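From: Marina Balaskas
To: Juren Park Regulars list
Subject: Re: [regulars] Early entry, and is the shuttle worth it?

Fidel Pereyra wrote:

> We're taking the kids in February, first time since they changed everything.
> The resort says guests at the Painemal Lodge get into the park early, but the
> app says something else, and the woman on the phone said a third thing. Also,
> does anybody still use the shuttle from the airport, or do you all rent cars
> now? My brother-in-law says rent. He says rent about everything.
>
> Fidel

Fidel,

All three of them were right, which is how Juren likes it. Lodge guests get in early, but only at the north gate, and only as far as the fountain. You then stand at the fountain behind a rope with 400 other early people until the park opens. I have done this with a stroller. The fountain is nice.

What early entry does get you is a head start on Dradach Mountain, provided you stand on the left side of the rope. The right side feeds you past the bakery, and with children that's the end of your head start.
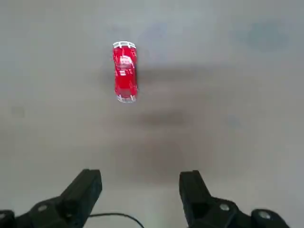
On the shuttle: we took it last time and I would take it again, with one warning. It stops at the Jurnetti Inn first, then the campground, then the Lodge, so you will see your own hotel go by the window and come back to it later. Santino Retamal posted here that he got off at the inn and walked, dragging 2 suitcases, and beat the bus. I believe him, but he runs marathons and there is a hill.

The car is faster and parking at the Lodge is $200 for the week - it's on the booking page, under a little arrow that says "more." Add that to whatever your brother-in-law quotes you.

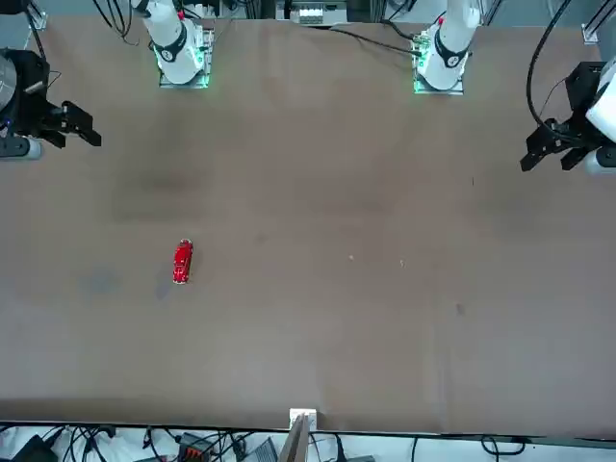 Food, while I'm at it. Don't prepay for the meal plan unless your kids eat like Domingo's. Mine lived on fries and one grape, and we came home with 1,630 unused dining points, which can be spent on mugs. We have a lot of mugs.

The breakfast place by the lake is still good and still takes walk-ins if you show up before 8 a.m. Soledad Bravo swears by the corn pancakes and she's right. Skip the character dinner. The badger comes to your table once, during the salad, and then you have paid for a badger.

If the Lodge offers you a room on the "quiet side," ask whether they mean the side away from the pool or the side next to the laundry. Both have been described to me as quiet.

Marina

P.S. Bring ponchos from home. The park ones are fine but they have a hood shaped like a trout.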